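Ticket 808 - Place controller releases object above commanded height
Component: Suvadis motion server, placement module
Reported by: Pendo Gachanja, Lotel integration desk
Assigned to: Kwame Agbenyega
Status: Closed, fix merged
Opened: 2021-05-25

Summary of the report

The reporter states that, following the upgrade of the motion server to branch 3, the gripper opens before the arm has reached the release pose. The fault occurs on transfers into deep containers and has not been reproduced on transfers to a flat surface. No error is raised. The task log records each placement as complete, and the planner proceeds to the next pick.

The reporter has confirmed that the gripper firmware was not changed during the upgrade and that the hand-eye calibration passed its routine check. A restart of the motion server made no difference.

Initial assessment (K. Agbenyega)

The release command is issued by the placement module when two conditions are met: the arm is reported as settled, and the estimated distance to the target surface falls below the release threshold. The second condition depends on the height map supplied by perception. The reporter was asked to provide the task configuration, the motion log for one failed run and a view from the fixed camera during the transfer.

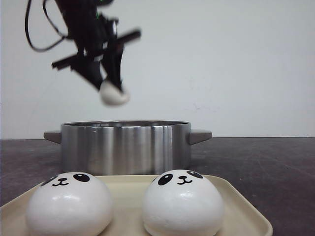
The height map is built once, at the start of the task, and is then held until the planner requests a new one. In branch 3 the container model was altered so that any cell without a valid depth reading takes the value of its nearest valid neighbour. Bare steel returns depth poorly, and with a pot that shines in vertical bands as this one does, missing readings on the inside wall are to be expected. The empty cells are then filled from the rim. The placement module consequently treats the opening as a raised surface level with the rim, and a bun held over the left half of the pot is judged to be almost at its target while it is still well above the base.

Further investigation

Brian Makokha replayed the motion log against the previous branch. The arm followed the same path in both cases, and the release command was sent 56 mm lower with the older container model. This rules out the trajectory controller. He also noted that the settled flag was raised correctly in each replay, so no change to the velocity limits is required.

Awuor Mfaume asked whether the threshold could be reduced as a temporary measure. This was declined. A lower threshold would leave the false surface in place and could prevent release altogether on shallow targets.

Resolution

The neighbour fill has been disabled for all targets of type "container". Cells without a valid reading are now marked as unknown, and the placement module takes the base height from the task configuration instead. If no base height is given, the task is refused at load with a clear message - it will no longer start and fail silently.

Sites using the Culau task editor must enter the base height by hand until the editor is updated. The field is found under Target, Geometry.

Review was carried out by Konrad Thaler, who requested one further test with a container placed off-centre. The test passed. The reporter has installed the patch and agreed to closure.

Related: the request to rebuild the height map before every placement has been moved to a separate ticket.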